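Tips for keeping a home music room going. Records, strings, cables, the lot. Updated June 2020, quick one, will tidy up the spelling later.

## Records

- Stand them up. Never flat in a stack, never leaning hard. If the shelf is half empty put a box in the gap.
- Carbon brush before every side. Let the platter spin, hold the brush still, sweep off toward the edge.
- Fingerprints: distilled water, tiny drop of dish soap, microfiber cloth, go with the grooves. Keep the label dry. Rinse with plain distilled after.
- New inner sleeves for anything secondhand. The old paper ones shed like crazy.
- Warped? Leave it alone or take it to somebody with a proper press. No ovens. Gilmar Sales tried the oven with two panes of glass and now has a very nice bowl.

## Stylus

Dry brush, back to front only. Never side to side. Melamine sponge works too — cut a little cube, lower the needle on it, lift, done. Don't drag it.

Write down hours if you can stand to. I swap mine at 800. Some people go longer and maybe thier ears are worse than mine.

## Guitar strings

Wipe down after playing. Under the strings too, slide the cloth beneath. Wash hands first, esp. after chips.

Old strings: coil them, tape the ends, then trash. Loose ones find your foot.

Fretboard oil once or twice a year on rosewood or ebony. Few drops on a rag, wait 5 min, wipe it all off. Not on finished maple.

## Cables

Over-under coil. Look it up, practice while the TV is on. Velcro tie at one end, stays on the cable forever. Tape both ends the same color so you can find the other end behind the amp.

Crackly pots — contact cleaner, the kind made for electronics, one short squirt, power OFF and unplugged, turn the knob back and forth a couple dozen times. Let it dry. Regular WD-40 is not it.
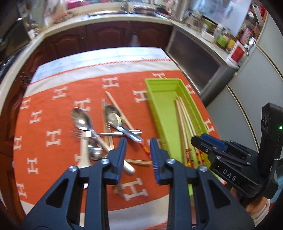
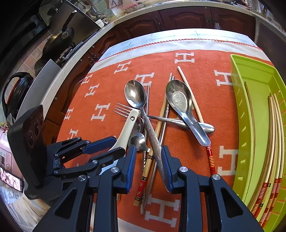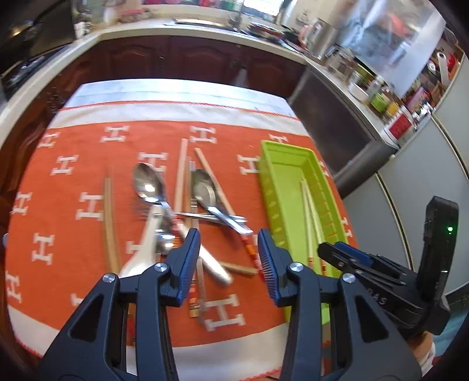
Cutlery on the orange blanket, all three.

## Humidity

Keep the room at 45 to 55 percent. Cheap digital gauge is fine, put it near the instruments and away from the window. Winter: damp sponge in a soap dish with holes, inside the case, wrung out good. Check it every few days or it just sits there bone dry doing nothing.

July is the bad month here, everything swells. Simone Araújo runs a dehumidifer in the closet where the acoustics live and empties it mornings.

## Noise and neighbors

- Amp off the floor. Chair, crate, foam pad, whatever. Bass goes straight down thru the boards.
- Rubber feet under the turntable. Wall shelf is better if the floor bounces.
- Rattle you can't find? Play a slow low note and walk around with your hand on stuff. Mine was a picture hook.
- Practice mutes on cymbals, or old T-shirts with a bit of tape.

## Labels

Date every home tape. Band name, room, who was there. I have a box of cassettes marked "good one" and no idea. Spines in pencil so you can change it.

Back up the digital stuff to two drives and keep one at a friend's place. My folder is at 2,189 songs and I lost it once already.

More on drum heads when I get to it.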